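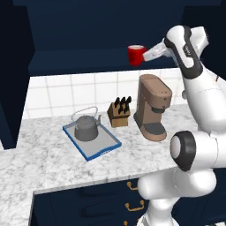
Step 2: Empty the shelves and sort

Take down every mug, plate and jar before you plan anything. Put the things you use daily in one group and the rest in another. Cups used for coffee go on the lowest shelf, close to the kettle. Holiday dishes can go up high - you won't need them until December.

Step 3: Wipe and line

Wash the shelves with warm water and a little dish soap, then let them dry overnight. I use Stonura liner, cut 2 inches longer than the shelf and trimmed in place.

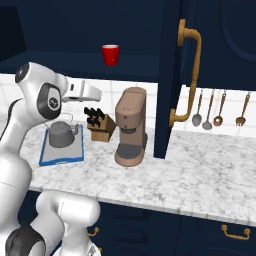
Press the liner down from the back corner toward the front and smooth out bubbles with a dry cloth. If it lifts, peel it back and start again.

Step 4: Put things back

Heavy items go in first. Stack plates no more than 6 high.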